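The Desk You Already Have

Angus Tennant has sold used office furniture in Urkitz for 16 years, and he says most people shop for a desk the wrong way around. They pick a top they like, bring it home and then find out how deep it is.

"Measure the wall first," he said. "Then sit in your chair and measure how far back you need to push it."

His shop, Trondard, takes in desks from offices that are closing or moving. White ones sell fastest. They suit small rooms with pale walls, and they show every mark. Tennant wipes them down with dish soap and warm water, then goes over the scuffs with a melamine sponge. He tests the sponge on the underside first, as it can dull a glossy finish. Marks that stay after that are usually in the surface, and he knocks $20 off the price.

Desks with a curved front edge take more planning. The curve lets the sitter move in closer and rest both forearms on the top, but it means the desk is deeper at one end than in the middle. Donnie Tosh, who fits out home offices for MacRitchie, lays newspaper on the floor in the shape of the top before she orders anything. She leaves it there for 3 days and walks around it.

Tosh also likes a nightstand as desk storage. One drawer is enough for pens, chargers and a notebook, and the piece can go back to the bedroom later. Check the height before buying, especially if the desk has a crossbar or a slanted brace under the top.
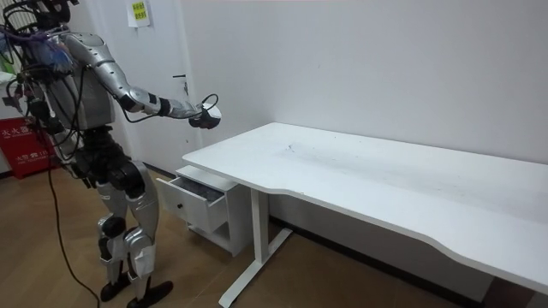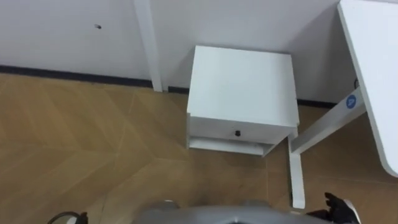 Cables should be the last job. Tosh runs them along the back rail with hook-and-loop ties and leaves enough slack to pull the desk out for cleaning. She doesn't use adhesive clips on painted metal, having had too many of them drop off in the first summer.

Old screw holes in the wall can wait until the desk is in its final spot. Fill them, let the filler dry overnight, sand lightly and touch up the paint.

Trondard is open Tuesday through Saturday and closes for two weeks in December. Delivery within 9 miles is included on desks, and the crew will carry them upstairs if the legs come off.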